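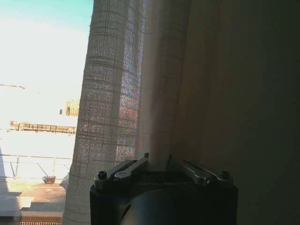
Ifor Gape comenta que dudó mucho antes de poner visillos, por miedo a quedarse sin luz en el salón, y que ahora los deja corridos casi todo el día. ¡Nos alegra leerlo! Es la duda que más nos llega sobre los visillos Tirka.

Visillo Tirka, de Brellomness

Tirka es nuestra cortina ligera para ventanas altas, esas que dan a una terraza o a los tejados y que da pena tapar. El tejido es abierto, de aspecto parecido al lino, con hilos más gruesos que se cruzan y dibujan una cuadrícula irregular (nos encanta justo por eso, cada paño sale un poco distinto). Con el visillo corrido se sigue adivinando el cielo al atardecer y la silueta de la ciudad.
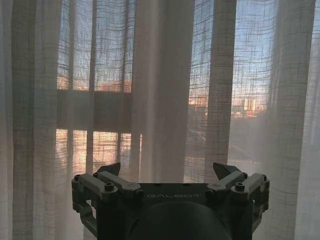
Cómo colgarlo

Se vende por paños sueltos, con cinta fruncidora y 20 ganchos por paño. Para una ventana corriente bastan dos; si es muy ancha, quedan preciosos tres, con una rendija entre uno y otro para que entre una franja de luz más viva. Sobre carpintería oscura el blanco resalta muchísimo. Para abrirlo o cerrarlo, mejor tomar la tela por el borde, con suavidad, y acompañarla hasta su sitio.

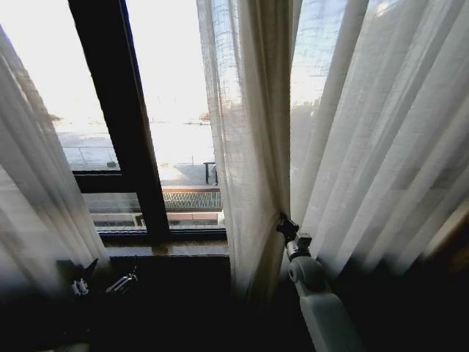 Lavado y cuidados

Agua fría, programa delicado y nada de secadora. Nosotros lo colgamos todavía húmedo y los pliegues caen solos. Si se engancha un hilo, no hay que cortarlo: se devuelve al tejido con una aguja sin punta.

Combina con la cortina opaca Mivorik y con la barra Szczepańska, que se piden aparte.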